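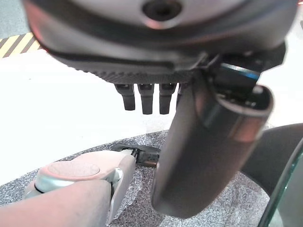
Célula Vustus, revisión de la mano y de la base del pulgar, 2023-07-10. Paramos la célula al empezar la mañana porque el pulgar llevaba unos días llegando tarde a la posición de cierre. El error de seguimiento salía en el registro sólo en los movimientos de oposición, nunca con la mano abierta y quieta, así que antes de tocar parámetros decidí mirar la mecánica. En la base del pulgar, donde se une a la palma, está el conjunto negro de la articulación con sus carcasas angulosas, y por un borde se ve una tira fina azul. Anoto la posición de esa tira con esta vista para compararla en la próxima revisión, a ver si se desplaza. El tornillo de la palma va hundido en su alojamiento avellanado y desde abajo se llega bien a la boca; para el punto de giro del pulgar hay que entrar por el lado.

Estado antes de empezar

Brazo en posición de mantenimiento, mano con la palma hacia abajo sobre la alfombrilla de espuma. Mando de habilitación fuera del soporte y colgado en la puerta. Aire cerrado. La alimentación de 24 V de la mano se corta aparte, en el armario; cortar la del brazo no basta, los dedos siguen con par. Ya está en la hoja de la puerta pero la hoja está medio despegada. Imprimir otra.

Copia de los parámetros del controlador guardada en la carpeta de la célula antes de quitar nada. La copia anterior era de antes del cambio de firmware y no se puede cargar en la versión de ahora. La dejo en la carpeta con el nombre cambiado, que no se borre: tiene los offsets originales que vinieron de Villach.

Desmontaje

Se suelta primero la tapa lateral de la base del pulgar y después el conector. Al revés se fuerza el cable, que queda corto. Los tornillos de la tapa no son todos iguales, el más largo va del lado de la muñeca. Los puse en la bandeja magnética en el mismo orden en que salen.

Dentro había polvo gris muy fino, pegado a la grasa. Creo que es de la espuma de la alfombrilla. La mano trabaja muy baja en las tareas de recogida y las puntas rozan el material en cada ciclo. No encontré virutas ni restos metálicos. La grasa vieja estaba oscura y espesa en el piñón, y casi seca en la pista exterior. Limpié con paño sin pelusa y un poco de isopropanol, sin mojar el retén. Luego grasa nueva, la del tubo blanco de Contreras, poca cantidad, repartida a mano con el pincel estrecho. La otra grasa que hay en el cajón es para las guías del eje lineal y no sirve para esto, es demasiado densa.

El rodamiento gira bien, sin puntos duros. Tenía algo de holgura axial, pero dentro de lo que da el fabricante. No lo cambio. Hay uno de repuesto en el armario, en la caja de Seltport, con la etiqueta mal puesta: dice «índice» y es el del pulgar. Corregida la etiqueta con rotulador.

El cable del encóder estaba marcado en el punto donde dobla al entrar en la carcasa. La funda no está abierta. Le puse un trozo de espiral y lo recoloqué para que el doblez quede más suave. Al cerrar la tapa hay que empujarlo hacia dentro con algo de plástico, si no lo pisa el borde. Lo hice mal la primera vez y tuve que abrir de nuevo.

Montaje y par de apriete

Tornillos de la tapa a mano hasta tocar, luego en cruz con la llave dinamométrica pequeña. Fijador de rosca azul, una gota, sólo en los de la tapa. En el tornillo de la palma no va fijador porque se retira en cada cambio de mano. Repasé también ese tornillo y estaba en su par.

Las puntas de los dedos las repasé una por una. La goma de la del índice está algo pulida pero agarra. La del pulgar la cambié en la revisión anterior y sigue bien. Limpias con agua y jabón neutro. El isopropanol las deja resbaladizas durante un rato y después la primera media hora de agarres no vale para nada; ya nos pasó.

Puesta en marcha y referencia

Arranque con la mano en el aire, lejos de la alfombrilla. El controlador pide referencia al recuperar la alimentación. La secuencia correcta es pulgar abierto, resto de dedos extendidos y después referencia. Si el pulgar está en oposición cuando se lanza, choca con el índice y da fallo de corriente. No rompe nada, pero hay que cortar otra vez y esperar a que se descarguen los condensadores.

Primera referencia correcta. El offset del pulgar salió distinto del guardado, lo normal después de abrir. Acepté el nuevo y guardé copia.

Calentamiento: 30 ciclos de apertura y cierre en vacío a velocidad baja, después 300 ciclos de oposición a velocidad de trabajo. Error de seguimiento del pulgar estable y por debajo del umbral de aviso durante toda la serie. La corriente de pico bajó respecto a lo que teníamos en el registro de la semana pasada. El ruido también es menor, aunque eso es de oído y no lo puedo poner en la tabla.

En el ciclo de oposición aparece todavía un pequeño salto al invertir el sentido. Es juego del engranaje, estaba ya antes. Con la compensación de inversión del controlador se podría tapar, pero prefiero dejarlo sin compensar hasta ver si crece. Si se compensa ahora perdemos la referencia para decidir cuándo cambiar el piñón.

Cámara de la muñeca

Al volver a montar aproveché para comprobar el encuadre de la cámara. El soporte se afloja con las vibraciones y la vista se va girando poco a poco. Par comprobado, sin movimiento. Limpiado el objetivo con papel óptico. El suelo blanco sigue saliendo casi quemado y detrás de la mano no se distingue detalle. Probé a bajar la exposición y entonces lo que se pierde es la zona de debajo de la palma, que es la que nos interesa. La dejo como estaba. Lo que sí se puede hacer es poner una lámina mate en el suelo de ese lado; hay un resto en el almacén, medir antes.

Extrínsecos comprobados con el tablero. El residuo está dentro de lo aceptado, no recalibro. Guardado el resultado junto a la copia de parámetros.

Alfombrilla y zona de trabajo

La alfombrilla gris moteada aguanta, pero es la que suelta el polvo. Aspirada por las dos caras. Al ponerla otra vez hay que dejarla en su sitio siguiendo las marcas de la mesa, porque el plano de trabajo está enseñado con ella puesta y con ese grosor. Sin alfombrilla las puntas se quedan cortas en la recogida. Con una nueva, sin aplastar, se clavan. Si se cambia, enseñar el plano de nuevo y no fiarse del valor anterior.

He pedido una muestra de espuma de célula cerrada a Seltport, en gris liso. Si el polvo viene de la alfombrilla, con esa debería notarse en la siguiente apertura de la tapa. Cuando llegue, probarla primero con la mano a velocidad reducida.

La cinta amarilla y negra del suelo está bien pegada en los tramos rectos. En la esquina de la puerta se levanta con las ruedas del carro. Cortar y reponer ese trozo, no hace falta quitar el resto.

Intervalos

Hasta hoy engrasábamos la base del pulgar cuando daba síntomas. Propongo pasar a intervalo fijo: abrir, limpiar y engrasar cada 2000 ciclos de oposición, y una inspección visual sin desmontar cada 15 turnos. El contador del controlador suma todos los cierres, también los que no usan el pulgar, así que no sirve directamente. He añadido un contador propio en el programa, variable de la pantalla de mantenimiento, puesta a cero hoy después del calentamiento. No reiniciarla al cargar un programa nuevo. Se guarda en memoria retenida, pero una carga completa la borra.

El intervalo es un punto de partida. En Villach usan uno más largo con la misma mano, pero allí trabajan sobre bandeja rígida y con pieza limpia, y sus agarres son casi todos de pinza lateral. Si en la próxima apertura la grasa sale clara, lo alargamos.

Pendiente

Reponer la hoja de corte de alimentación de la puerta, plastificada.
Pedir otro tubo de grasa a Contreras, queda para una revisión más.
Pedir espiral de protección del diámetro pequeño, he usado el último trozo.
Trozo de cinta de la esquina.
Medir la zona del suelo para la lámina mate.
Pasar los valores de corriente de pico a la tabla común, de momento están sólo en el registro del controlador.
Revisar por qué el aviso de seguimiento no paraba el ciclo. En la configuración figura como aviso simple y yo lo recordaba como parada. Mirar si cambió con el firmware antes de tocarlo.

La célula queda en marcha en automático a velocidad de trabajo, con la vigilancia de corriente del pulgar activada. Si salta, no rearmar más de una vez: parar, sacar el registro y dejar la mano abierta. La llave dinamométrica pequeña está de vuelta en su estuche y los tornillos de repuesto de la tapa en el segundo cajón, en bolsa marcada.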